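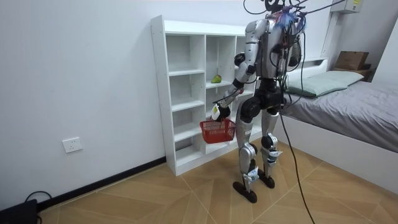
Lesezeit: 2 Minuten

Regal und Korb für den Laufroboter einrichten

Wer zu Hause einen Humanoiden Obst aus dem Regal holen lässt, verliert die meiste Zeit mit Kleinigkeiten. Ein paar Punkte aus unserem Umbau:

Das Regal an die Wand schrauben, bevor der erste Griff geübt wird. Unseres ist ein Vekby mit offenen Fächern. Pro Fach höchstens ein Stück Obst, die übrigen Fächer bleiben leer.

Ein leichter Kunststoffkorb mit Bügel reicht. Den Bügel vor dem Ablegen ganz hochstellen – sonst liegt er im Weg.

Kabel nach hinten wegführen und vor jedem Durchlauf nachsehen, ob eines unter den Füßen liegt. Schrauben an den Unterarmen nach 20 Durchläufen nachziehen.

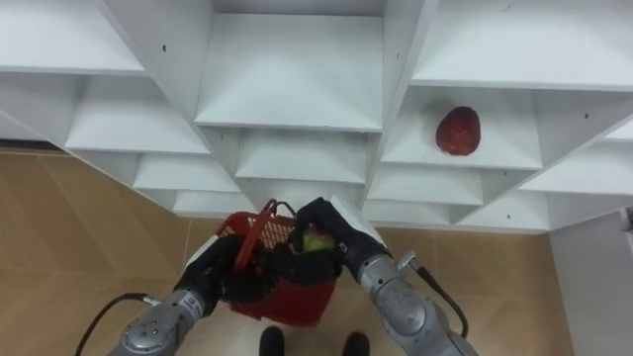 Womit übt man am besten, wenn echtes Obst zu schnell Druckstellen bekommt?
Mit Kunststoffobst, das man mit 100 Gramm Sand füllt und wieder verklebt. Den Kleber 24 Stunden aushärten lassen.

Zum Schluss die Greiferpolster feucht abwischen, Fruchtsaft macht sie klebrig. Ersatzpolster gibt es von Stedara im Doppelpack.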